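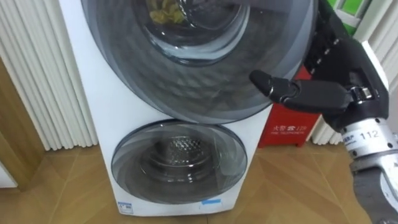 Our group chose the shared laundry at Ronstead, the student residence where three of the four of us live, as the topic for the second-semester project in Household Systems. The question was a simple one: how should a small laundry be organised so that people with little time do not wait for each other? The main machine there is of the stacked type, with a big drum above and a smaller one below, in one tall white body. It stands on the light wooden floor with a white radiator on each side. A yellowish-green bundle is behind the glass of the upper door, and through the lower door one sees the steel drum with its many small holes. This is close to the situation we met most often in our records, and a large part of the report is about it: the upper drum has a load, and the lower one has not.

1. Background

Ronstead has 85 residents on four floors. Before the stacked machine there were two ordinary washers in the basement, and the older residents told us that they preferred these, mainly because they were used to them. The new laundry room is on the ground floor beside the bicycle store. It is warmer and more pleasant, but it is also smaller, and there is no table for folding.

For comparison we visited a second residence, Treloar, which has separate machines standing side by side. We wanted to visit also Cluvberg, but the laundry there was closed for painting during the whole of June, so we left it out. Our comparison is therefore weaker than we planned.

2. Method

We used a paper log sheet on the inside of the laundry door. Each resident was asked to write the time of starting, the drum used (upper or lower), the kind of load and the time of taking it out. We collected 764 complete entries at Ronstead. Entries with a missing time were not used. We had hoped for 800, and the last week was disappointing, as many residents had already gone home after exams.

Besides the log we held short interviews with 13 residents. The interviews were done in the kitchen on the second floor, usually after dinner, and we wrote notes by hand. At Treloar we had no log. There we did only observation, from 5 p.m. until 9 p.m. on two evenings, so the results from Treloar are described in words and not in numbers.

3. Results

3.1 Use of the two drums

The upper drum was used much more than the lower one. We expected this for sheets and towels, which need the bigger space, but it was true also for small loads. Many residents put four or five T-shirts in the upper drum while the lower one was free.

In the interviews we asked for the reason. The most common answer was height. The upper door can be opened and filled while standing, and for the lower one it is necessary to bend or kneel. One resident with a sore back said she would sooner wait an hour than go down on the floor with her basket. Some others believed that the lower drum was only for baby clothes or delicate things, and two did not know that both drums can run at the same time.

3.2 Waiting

Waiting was longest between 6 p.m. and 8 p.m. In these hours the problem was not always a running programme. Often the washing was already finished, and the owner had not come for it. Residents felt uncomfortable about taking out the clothes of another person -- especially because there was no clean place to put them. Some put them on the radiators, which was practical in winter, but it led to complaints about lost socks.

At Treloar we saw less of this. Every machine has a plastic basket on top, and everybody seems to accept that finished laundry may be moved to it. With a stacked machine the top is too high for a basket, so this solution cannot be copied directly.

4. Suggestions

We propose a narrow shelf on the wall opposite the machine, at the height of the elbow, with two baskets of different colour: one for the upper drum and one for the lower. We also propose a low stool in front of the machine, so a person can sit while filling the lower drum. The stool should be easy to push aside, as the room is narrow and both doors need space to swing open.

A small card should explain in plain words which loads fit in which drum. We made a first version of this card and tested it with the residents of our own floor. They found it too long. The second version has six lines and one drawing.

For booking we tried Lireck, a free calendar tool that one of us knew from a sports club. It worked well for the people who used it, but few did, and after two weeks the evening hours were booked by the same small group. We do not recommend it without a limit on bookings per person.

5. What we would do differently

The log sheet should have had a column for the size of the load. We wrote "kind of load", and most people answered "clothes", which did not help us very much. We should also have put a second pen there, as the first one disappeared on day three. If the shelf is approved, we would like to repeat the log next semester with the new sheet.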